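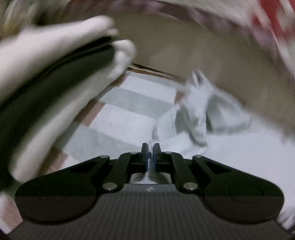
A gloved hand holds a dark, flat item above the floor.

The password manager was supposed to fix Huvatier. The company, a mid-size freight broker with offices in two time zones, bought licenses for everyone in April, ran a lunchtime webinar, and told its insurer that the credential problem was under control. By the following month, a contractor's account had been used to download a folder of customer invoices at four in the morning, and the contractor had been asleep.

The password on that account was 30 characters long and had never been used anywhere else. It also didn't matter. Whoever got in had a session token, the little piece of data a browser holds on to so that a person doesn't have to log in again every ten minutes. With a valid token, the server has no reason to ask for a password at all.

I have spent a good part of this year talking to people who sell identity security and people who have to live with it, and the gap between the two groups is wider than I expected. The sellers say that identity is the new perimeter. They have been saying so for years, on banners and on tote bags. The people who live with it tend to ask what happened to the old perimeter, and whether they are still paying for it.

"We have single sign-on, we have the second factor, we have the thing that scores how risky you are when you log in," says Parvathi Thampi, who runs security operations at Huvatier. "The risk score for that login was low. I have the screenshot. I look at it when a salesperson calls."

Her team pieced the story together over a long Friday. The contractor had installed a browser extension that converted documents from one format to another. The extension had been sold to a new owner, and the new owner had pushed an update. From there the token left the laptop, and somebody replayed it through a rented connection in the same metro area as the contractor. As far as the risk engine could tell, it was looking at the right person in the right city with a browser that matched.

Stolen tokens are old news to anyone who does incident response. What has changed is how much is now stacked on top of them. When a company moves all its applications behind one login, it gains a great deal: one place to cut off a departing employee, one log to read, one policy to argue about. It also gains one cookie worth stealing. I rarely hear the second half of that from the stage.

The industry's current answer is to tie the token to the device. The browser generates a key that can't leave the machine's security chip, and the server asks from time to time for proof that the key is still there. A token copied to another computer should then be useless. I have seen this demonstrated, and the demonstration was persuasive. Demonstrations usually are.

Senthil Warrier has tried to put it into production. He is an identity architect at Srisuk, which runs booking software for clinics, and he started with a list of 17 applications that the company considered critical. After two quarters, three of them enforce device binding. The rest fall into categories he describes with the patience of a man who has given the same briefing many times. Some vendors support it only in one browser. Others support it at login and forget about it afterward, so that the application hands out its own long-lived cookie the moment the user arrives. One vendor sent him a roadmap slide with a cloud on it.

"The identity provider checks everything at the front door," Warrier says. "Then the app gives you a key to the back door that works for a month. I can shorten the front-door session to an hour and it changes nothing about the back."

I asked him how many of his peers know which of their applications behave this way. He guessed very few. To find out, you have to sign in, copy the cookie to another machine, revoke the session centrally, and see whether the copy still works. It takes an afternoon per application and it produces bad news, so it doesn't get scheduled.

Which brings me to Skostgate, a startup that would like to schedule it for you. Its product watches sessions after login and claims to spot the moment one changes hands. Solange Coutinho, who leads its product team, gave me a tour over video. A dashboard showed sessions as lines moving along a track, and a line turned orange when something about the connection shifted.

I asked what made it turn orange. Network changes, she said, plus timing, plus patterns in how the user moves through the application. I asked how often it turned orange for a person who had simply closed a laptop at the office and opened it on a train. She said the model was tuned per customer. I asked for a false positive rate and was told that it varied. I have no doubt it does.

To be fair to Coutinho, she was more careful than her website. The website says that session theft is stopped. She said that it is made shorter, and that a stolen session that lasts six minutes is a different kind of day from one that lasts six weeks. I believe that. I would like to see it printed in the same size type as the other claim.

The customers I reached had mixed reports. Birsen Sönmez manages IT for Tikier, a regional chain of hardware stores, and she ran a trial of a session monitoring tool last winter. She asked me not to say whose. It produced one alert that mattered, on an account belonging to a buyer whose mailbox was being read from outside. It also logged store managers out in the middle of inventory, over and over, because their tablets jumped between the store's wireless network and a cellular backup.

"I got yelled at by people who have never yelled at me," Sönmez says. She turned enforcement off for the stores and left it on for headquarters. Then she turned it off for headquarters during the annual audit and had some trouble getting permission to turn it on again. The trial lapsed. The buyer's account, she points out, would also have been caught by a mail forwarding rule that she could have blocked for free.

That last remark stayed with me. A lot of what would have limited the damage in the cases I looked at was already paid for. Huvatier's browsers could have been restricted to an approved list of extensions; the setting sat in a console that two people had access to. The invoice folder was open to every contractor for reasons that went back to a merger. Downloads were logged, and the log was kept, and it was read after the fact.

Kyrylo Dovhaniuk does incident response on contract and has cleaned up after enough of these to be short about it. He dislikes the word identity when it is used as a product category. In his view it lets a buyer skip the dull question of what an account can reach once it is in.

"They always ask me how he got in," he says of his clients. "Fine, I tell them. Then I ask why the guy who schedules trucks can see every invoice since the company started, and it goes quiet on the call."

Dovhaniuk isn't against device binding. He thinks it will help, in the way that chip cards helped, and that thieves will move to the laptop itself and do their work from there, where the key is present and answers every time it is asked. He has already seen it once. The attacker ran a hidden browser window on the victim's own machine and was, by every measure the server had, the victim.

None of the vendors I spoke with disputed this when I put it to them. Two said that it was an endpoint problem, and that endpoint protection was a separate line of business. One offered to introduce me to a partner.

Thampi is now testing an extension allow list, over the objections of a marketing department that depends on a tool for resizing logos. She has also cut the invoice folder down to the people who send invoices. Her renewal for the risk scoring product comes up soon, and the account manager has proposed a bundle with a session module included at no charge for the first year. She has asked him to run it against a recording of the April contractor's traffic and tell her what it would have said. He is checking whether that is possible.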